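Gutter Questions We Hear Most

Wiltham Gutter & Downspout
Updated May 17, 2023

We love gutters. Somebody has to! Evander Crichton started hanging them with a borrowed ladder, and he still gets excited when a long run drains the way it should. These are the questions that come up most on the phone and in driveways.

How often should I clean my gutters?
Twice a year suits most houses, once in late spring after the seeds and blossoms drop and again when the leaves are down. If you have pines close to the roof, plan on 3 or 4 times. Needles mat together and hold water like a sponge.

What size gutter do I need?
Five-inch K-style handles most homes in town. Go up to six-inch if you have a steep roof, a metal roof, or a big valley that dumps everything into one corner. We measure the roof area feeding each run before we quote, and we'll happily show you the math if you like that sort of thing (we do).

Seamless or sectional?
Seamless, if the budget allows. We roll it out of coil stock in your driveway to the exact length of the wall, so the only joints are at corners and outlets. The longest single piece we've made so far was 37 feet, for a farmhouse out on Nisbet Road, and it took four of us to walk it around the lilacs. Sectional gutter from the store is still a fine choice for a shed or a short porch.

Why does water run behind my gutter?
Usually there's no drip edge, or the drip edge stops short of the trough. Sometimes the gutter has pulled away from the fascia. Look for dark streaks on the board and peeling paint underneath. A strip of flashing tucked under the first course of shingles fixes most of these, and it's a quick job.
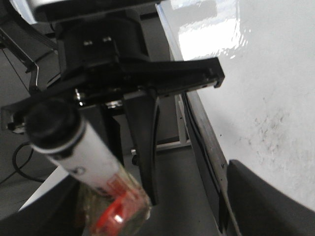
Left alone, that same leak will rot the fascia, and then the hangers have nothing solid to bite into. We replace bad boards before we hang anything new. Heriberto Cabrera does our carpentry and he is picky about it, in the best way.

How much slope should a gutter have?
A quarter inch for every ten feet. You won't notice it from the street. Long runs can be pitched from the middle toward a downspout at each end.

Do gutter guards work?
Some do! Fine mesh on a stiff frame is our favorite, and we install the Kitar panels on most jobs. Foam inserts we'd skip — they clog, and then things grow in them. Even with good guards, go up and brush off the tops every year or two.

Where should the downspouts empty?
At least four feet from the foundation, farther if the yard slopes back toward the house. Splash blocks are okay on sandy soil. On clay, ask us about buried pipe.

Do you work outside Wiltham?
Yes, we're in Pralham most weeks. August fills up early, so call ahead if you want a summer date.

Is there a warranty?
Labor is covered for 2 years. The finish on the aluminum has its own coverage from the manufacturer, and we leave you the paperwork.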